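Label printer drops off the network after sleep
Ticket 159, Pedent front office

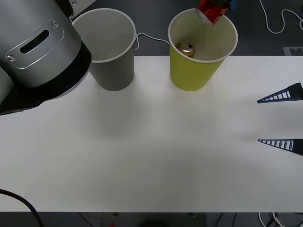
Reported by: Edith Quintero
Status: Resolved, monitoring
Device: Skollow label printer, wired, second floor

Problem as reported
Printer works in the morning. After it has been idle through lunch, jobs sit in the queue and never print. Turning the printer off and on clears it, and the stuck jobs then all come out, including duplicates people sent while waiting.

Log

9:10 a.m. Checked the printer before anyone had reported trouble. Test label printed from my machine and from the front desk. Config label shows address ending in 91. Matches the print server.

1:25 p.m. Edith called, same symptom. No reply to ping at 91. Did not power cycle yet. Link light on the switch was on, port 8. Pressed the feed button, panel woke up, still no ping.

1:40 p.m. Printed a config label from the panel. Address now ends in 151. So the printer is on the network, the server is just sending to the old address. Ping to 151 is fine.

1:55 p.m. Looked at the DHCP list on the router. There is a reservation for 91 but it is tied to the hardware address of the old Anghel printer that was swapped out in February. It was never updated. The new printer had been getting 91 some of the time and something else the rest of the time.

2:15 p.m. Deleted the old reservation, made a new one for the Skollow at 91. Restarted the printer. Came up at 91. Eleven jobs printed at once, Edith threw out the repeats.

2:30 p.m. Sleep timer left as it was. I don't think it is the cause, but when the printer sleeps it seems to drop the link for a second and ask for an address again on waking. Grormont support has a newer firmware listed for this model. Not installed. Would want to do that after hours.

Next day, 1:30 p.m. Printer asleep through lunch. Woke on first job, address still 91, label printed.

Next day, 4:45 p.m. Edith reports one slow label, maybe a minute. Queue was clear when I looked. Server log shows a large shipping batch ahead of it.

To do
Update the asset sheet, which still lists the Anghel.
Check the other two reservations on that router for the same mistake.
Firmware, if it happens again.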